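Scorers and scoreboard hands wanted for Salik Park baseball

2026-08-13
By the Kutik Baseball Club office
75 shares
4 comments

We are looking for people to keep score at Salik Park next season, and we'd love to hear from you even if you have never held a scorebook in your life. The season opens in March and there are 14 home games on the list, plus whatever the cup brings us (last time it brought us a very long evening against Kongkaew, which some of our readers will remember mainly for the drizzle). You needn't do them all. Most of our scorers do a handful each and swap among themselves when a birthday or a holiday gets in the way.

The job is a lovely one if you like watching a game properly. You sit in the hut behind home plate with a pencil, a book and a flask, and you write down what happens to every batter from the first pitch to the last out. A second person works the scoreboard, putting up the runs, the hits and the errors as you call them across, and keeping the ball and strike count up to date for the people on the bank. Some pairs stick to one chair each all season and some change over halfway through, and we really don't mind which.
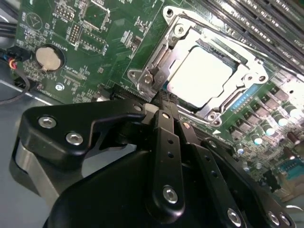 Processor in its socket on a green motherboard.

You will be taught. We run four training evenings in the clubhouse before the first game, starting with what the boxes are for and how the positions are numbered, and working up to the things that make grown adults argue, such as whether a ball that clips the shortstop's glove is a hit or an error. There is tea, there is usually cake, and there are old scorebooks going back to 2000, when the club moved to its present ground. Reading those is half the fun. The handwriting gets worse in extra innings, as you might expect!

We ask that you can be at the ground half an hour before the first pitch, so you can copy out both line-ups and check them with the two managers. After that it is mostly a matter of staying in your seat and staying friendly when a player's dad leans in to ask why a sacrifice fly hasn't hurt his son's average. It helps to have decent eyesight and legible numbers. A clear voice is handy too on the scoreboard side, as the hut is next to the visitors' bench and some benches are noisier than others.
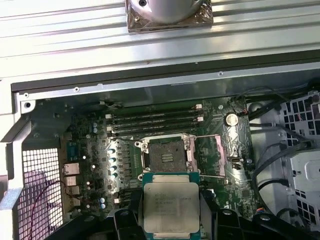
One of last season's scorers told us she had been frightened of double plays until about June and then found she was looking forward to them, and that the worst thing about the whole job was the pitching changes, when everybody wants to talk to you just as you are trying to work out whose runners are on base. She is coming back, and has asked for the same chair.

The posts are unpaid, but we don't want anyone to be out of pocket. Travel is covered for home games, your lunch is on us, and anybody who scores the full home season gets £75 towards club kit or a season's refreshments, whichever they would sooner have. Scorers who fancy an away trip can come with the team on the coach to Fledirent, which is always a good day out - the ground has a proper covered stand and a very generous kitchen.
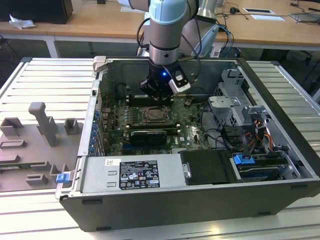
Dell desktop tower with its side panel off.

You should be 16 or over to score on your own. Younger people are very welcome alongside a parent or another grown-up, and we have had some excellent scoreboard crews made up of one of each. If you use a wheelchair or find steps difficult, do tell us, as the hut has a ramp on the car park side and we'll make sure it is kept clear.

To put your name forward, write to the club office at Salik Park or drop a note in the box by the clubhouse door. Say how many games you think you could manage and whether you would like the book, the board or a bit of both. Do mention any scoring you have done before, cricket included - the cricketers pick it up quickly, once they have stopped looking for the overs. We'll reply to everyone with the dates of the training evenings, and you are welcome to come to the first one just to see if you like it.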